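Kilgate Laundry Access Project - progress report, April

The second site, at Dadport, opened on Tuesday evenings this month. We have handled 468 loads since the grant began, against a target of 400. Soap costs are within budget.

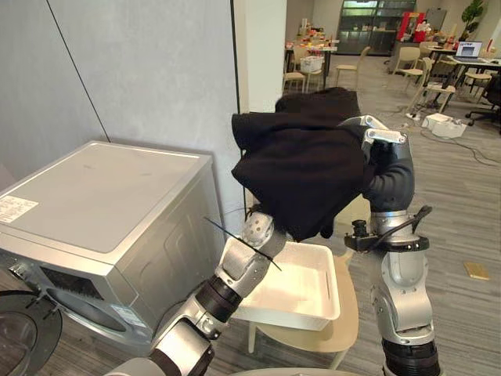 Water bills at Lumbao are higher than planned, and Stela Barbu has asked the landlord for a separate meter. We request that the unspent 2000 for signs be moved to utilities - the signs can wait until fall.

Contact: Tudor Sima, Kilgate office | Back to top
2 comments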